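Setting Up and Recording a Two-Arm Bag Task: Club Guide, Part 3

Plosstead Robotics Club
Written by Zodwa Sibiya. Last revised 6 October 2019.

Part 1 covered assembling the arms and Part 2 covered the software install. By now both arms should power up, both wrist cameras should show a picture on the laptop, and you should have a club login. If any of those is missing, go back and finish it. The steps below assume they work.

The task is the one our team will run at the Lamont student meet. A paper bag full of snack wrappers stands on the table. One arm steadies the bag, the other takes wrappers out and puts them down on the open side of the table. A run ends when the bag is empty or when the clock reaches the limit. You drive the arms by hand with the leader handles, and the recording is used afterward to train the policy.

What you need

The two-arm table with its three walls
Laptop with the Zalden recorder installed
Two leader handles
One paper shopping bag with handles
Snack wrappers, washed and dried
Painter's tape and a pencil
2.5 mm and 4 mm hex keys
Run log (blue binder on the shelf by the door)

Use a bag that stands up without help. Bags that have been folded flat for a long time tend to fall over once the fingers touch the rim. If you have to use one, square up the bottom by pushing your fist into the corners from inside.

Step 1. Check the mounts

Try to rock each arm bracket on the front rail by hand. It should not move at all. If it does, tighten the bracket screws with the 4 mm key, a little on each one in turn, and check again. A bracket that shifts in the middle of a session spoils every run after the shift, and you will usually not notice until training.

Look at the finger screws too. These take the 2.5 mm key. They should be snug. Do not lean on them, the threads are plastic.

Step 2. Route the cables

Each wrist camera has its own cable. Plug it in until it clicks, then move the arm slowly through its full reach with the motors off and watch the cable the whole way. It should have slack at the far corner of the table and should not catch on the elbow when the arm folds back. Let the loops hang in front of the rail, off the work surface. A cable lying on the tabletop will end up in the recordings, and the policy may learn to look at it.

Last June we lost a whole afternoon to a camera plug that was only half in. The picture froze for a second or two at a time and came back, and we blamed the laptop. Push the plug in and wiggle it while someone watches the screen.

Step 3. Power up and home

Switch on the left arm, wait for it to settle, then switch on the right arm. Open the recorder and press Home. Keep your hands outside the walls while the arms move. They go to the start position at a moderate speed and they will not stop for you.

The start position for this task is saved under the name bag_start. It puts the left gripper low at the left side and the right gripper open over the right half of the table. If the arms go somewhere else, you have loaded the file for the cup task.

Step 4. Prepare the bag

Open the bag fully and fold the top edge outward, so there is a cuff all the way around. The cuff makes the opening stiffer and gives the fingers a thicker edge to hold. Make it the width of two fingers. A deeper cuff makes the bag too short and the wrappers spill.

Crumple each wrapper loosely before it goes in. Flat wrappers stick together and come out in clumps, and tightly balled ones roll to the bottom where the gripper cannot reach. Mix the colors and leave some with the silver side out. Fill until the pile is a little below the fold. Stand the handle up at the back so that it stays clear of the opening.

Step 5. Place the bag

Put the bag toward the back-left corner, where the left fingers can get to its side without stretching. Leave the rest of the table clear. Pens, hex keys and phones have all been left out there at one time or another, and every one of those runs had to be deleted.

Turn the bag slightly between runs. If it is always perfectly square to the walls the policy will only work when it is perfectly square to the walls. Move it a little as well, but keep it within reach of the left arm. Lindiwe Hendricks marked the limits with small pencil ticks on the back wall of our practice box at school. If you are on a table without ticks, put down tape to measure from, and take the tape up before you record. 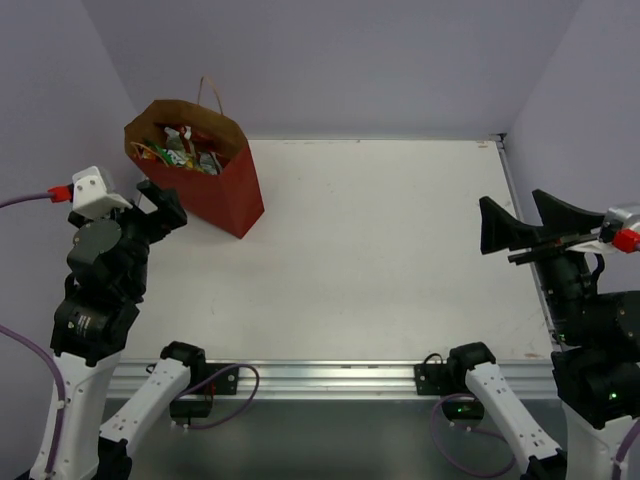
Bag filled and placed at the back left, right gripper open.

Step 6. Check the camera views

Open the preview window. You want the bag opening visible in the left wrist view when the gripper is raised over it, and the clear side of the table visible in the right wrist view. Foil gives bright spots under the ceiling lights. A few are fine. If the left view washes out to white, turn off the row of lights nearest the window and lower the exposure one notch.

Wipe both lenses with the cloth in the drawer. Paper towel scratches them.

Step 7. Record a run

Sit so that you can see the table directly. New drivers like to watch the screen, and their runs are slower and jerkier.

Press Record and wait for the beep.

Bring the left fingers to the side of the bag and close them on the cuff. Close gently. If the paper buckles, open, back off a little and try again in the same run. Recoveries are useful and should be left in.

Bring the right gripper over the opening from above. Lower it until the fingers are in the pile, close, pause, and lift straight up. Lifting at an angle drags the bag with it.

Carry the wrapper to the right side and let go close to the surface. Dropped from higher up, the light ones drift back toward the bag.

Repeat until the bag is empty or the time is up. Open the left fingers, take both arms back to the start position, and press Stop.

If two wrappers come out together, put both down and carry on. If a wrapper falls over the front rail, stop the run, pick it up with the arms paused, and start over.

Step 8. Save and log

Type a name in the form bag, your initials, run number. Then write a line in the binder: run number, driver, how many wrappers went in, how many came out, and anything odd. "Bag tipped" or "left camera flickered" is enough. Please write it right after the run. The recorder does not keep this information and we have had to throw out good runs that nobody could identify.

How many runs

We have 481 runs saved as of this revision, and 118 of them were recorded by first-year members. Our first policy was trained on far too few and mostly learned to hover over the bag. The current one gets the first few wrappers reliably and has trouble near the bottom. So at the moment the most useful runs are ones that start with the bag less than half full. Ask before recording more full-bag runs.

Each member should plan on 19 runs before the meet. They do not have to be done in one sitting, and it is better if they are not. Grip gets sloppy after the first hour.

Common problems

The bag slides when the left fingers touch it. The approach is too fast, or the fingers are meeting the bag too low. Aim for the cuff.

The bag tears at the fold. Replace it. Tape on the paper changes how it looks and how it bends.

The right gripper comes up empty. Go deeper before closing. The top layer is loose and will move aside.

An arm goes limp. A motor has overheated or hit its load limit. Stop the recorder, switch that arm off, support it with your hand while you lower it, and give it ten minutes. Do not keep switching it off and on.

The recorder stops with a disk error. Move old runs to the Astard drive. The laptop keeps its files in small pieces, and the recorder has refused to write once the folder passed 3,400 of them.

Before you leave

Home the arms, then switch off the right one and the left one. Put the wrappers back in their box and the bag on top of it, unfolded. Hang the leader handles up by the strap, with their cables off the floor. Close the binder and put it back on the shelf.

Part 4 covers trimming the recordings and starting a training job. Questions about the handles go to Lindiwe, and questions about the recorder go to me.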